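My solo campaign in the spare room has entered its fourth season and the Duchy of Proltham is losing to a side I am also playing. A thread.

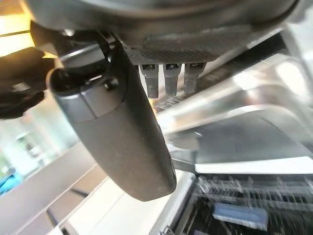 The rules are a free set called Burkar, 258 pages, of which nine cover fighting and the rest cover supply wagons. I have become very keen on supply wagons.

Quick recap. Proltham holds the river and both bridges. The Galli League has more spearmen, fewer boots and a claim to the eastern bridge based on a wedding I made up in October and now can't undo.

Each army gets 200 points. I gave the League its usual mob of light foot and spent what was left on one elephant. The elephant has so far cost the League two units of its own light foot.

Turn three: Proltham's general rolled a one for orders. Turn four, another one. By turn five he had spent most of an afternoon sitting on a hill beside the town of Bidinstead, which he was sent to relieve.

Bidinstead fell on turn six. I was sorry and also delighted, depending on which side of the table I was standing.

People ask how you stop yourself cheating when you play both sides. You don't need to. I forgot the Proltham cavalry existed until it was time to pack up, and no amount of bias would have done as much damage.

For the record, 4000 townsfolk are now under League rule and the Duchy's treasury stands at 678 crowns. A new bridge costs 700. I checked the table twice, then checked whether there was an optional rule for borrowing. There is. It runs to eleven pages.

Someone replied to the last thread to say my pikemen are holding their pikes in a way no pikeman ever did. They came like that, and I've glued them now.

Next game is the winter turn, so everybody rolls for frostbite before anyone is allowed to move. The elephant rolls twice.

If you have a better rule for elephants in snow, the replies are open until about teatime, when I need the table back for tea.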